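Chapter 7
Trick-Taking Games: Getting Started

By Anju Singhal
October

Most card games people learn as children are about matching or getting rid of cards. This chapter moves on to the other big family, the trick-taking games. Whist, hearts, spades, euchre, bridge. They look very different on the shelf but the engine inside is the same, and once you've got it you can sit down at nearly any of them and only ask two or three questions.

Read this opening with a pack in your hand if you can. Deal as you go.

7.1 What a trick is

One player lays a card face up. Going clockwise, everybody else lays one too. Those cards together are a trick. Someone wins it, gathers it up, puts it face down in front of them and leads to the next. Carry on till hands are empty.

Four players, full pack, thirteen tricks. Three players – take out the two of clubs and it's seventeen each. Two players is a different matter and gets its own section later (7.6). 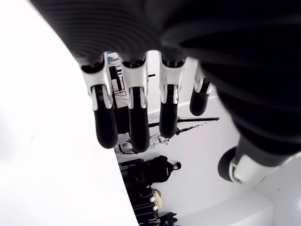
Who wins? Highest card of the suit that was led. Not the highest card on the table. New players trip on this all the time. If hearts are led and I play the six of hearts, your king of spades is worth nothing, unless spades are trumps. More on trumps in a minute.

Aces are high in nearly every game in this book. Exceptions are marked.

7.2 Following suit

The rule that makes the whole thing work. If you have a card of the suit led, you must play one. Any one you like, high or low, but it has to be that suit. Only when you have none are you free to play something else, and that is called discarding, or throwing off.

Failing to follow when you could have is a revoke. Usually an accident. Cards stuck together, diamond tucked in among the hearts, that sort of thing. Penalties vary alot. In the home rules we use for this chapter it costs two tricks, handed over at the end of the deal, no arguing.

Sort your hand by suit before the first lead. Alternate red and black. Mortimer Ruiz-Ortega, who taught me whist, never sorted his and never revoked either, but I wouldn't start there.

7.3 Trumps

One suit is picked to beat the others. How it's picked depends on the game – turn up the last card dealt, bid for it, or just take the suits in rotation, which is the simplest for a family table.

You can play a trump only if you can't follow suit, or if trumps themselves are led. Two trumps in the same trick, the higher wins. So the two of trumps beats the ace of anything else. Small trumps are not rubbish. Hang on to them.

When to lead trumps is the first real decision in the game. Holding five or more, lead them early and pull them out of the other hands, then your aces elsewhere are safe. Holding one or two, leave them be and hope to run out of a side suit.

7.4 A practice game: Kurkano

Kurkano is the game we'll use for the exercises. It is plain whist with a simpler score, and Shahzad Sial worked out this version for beginners' evenings at the Satgate club.

Four players, partners facing. Deal thirteen each. Last card turned up fixes trumps, then goes back in dealer's hand. Player on dealer's left leads. Each trick over six scores one point for the side. First side to 19 wins. A side that takes all thirteen in one deal gets 2 extra points.

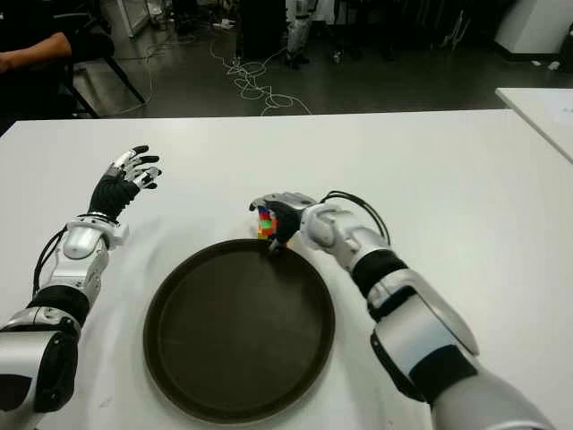 No talking about your cards. No meaningful sighs. Partners do signal through the cards themselves, quite legally, and the oldest signal of all is the lead: open with your longest suit and your partner learns something straight away. Return that suit when you get in, unless you have a good reason not to.

Second player usualy plays low. Third player plays high. Fourth player wins as cheaply as possible or throws away the smallest card going. These three habits will carry you through your first few evenings and then you'll start to see when to break them.

7.5 Counting, a little

Don't try to remember every card. Start with trumps only. Thirteen in the pack, take away your own, and knock off one each time a trump falls. When that feels easy add the aces and kings. Sunee Phuthong has her beginners say the number under their breath, which gives the game away a bit but does work.

Next: a full deal of Kurkano played out card by card, with a chance to pick your lead before turning the page.

© Pulwood Books. Contact the publisher | Back to top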